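Packing glass in with soft stuff, yes or no?

Oneck
July 2025
Sending a box to my sister and I'd like it to get there in one piece. It has to go 2,705 miles. Is one layer of cardboard enough with a glass jar inside?

jostitz_k
Double box it. I wouldn't mail glass any other way.

Admasu
Disagree. I've sent 16 jars in single boxes and lost none. Put the lid in separately and stuff the jar with socks.

Oneck
I have a sock in there, twine too. Soap is still on the table - not sure it should go in with the rest.
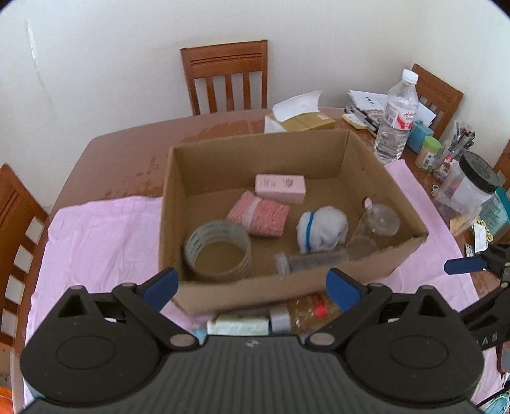
Cluvia
Bag the soap first or everything will smell of it by the time she opens it. And I'm with jostitz_k on the second box.

Admasu
A second box adds 4 or 5 dollars. Crumpled paper does the same job.

jostitz_k
Not in my experience - paper goes flat.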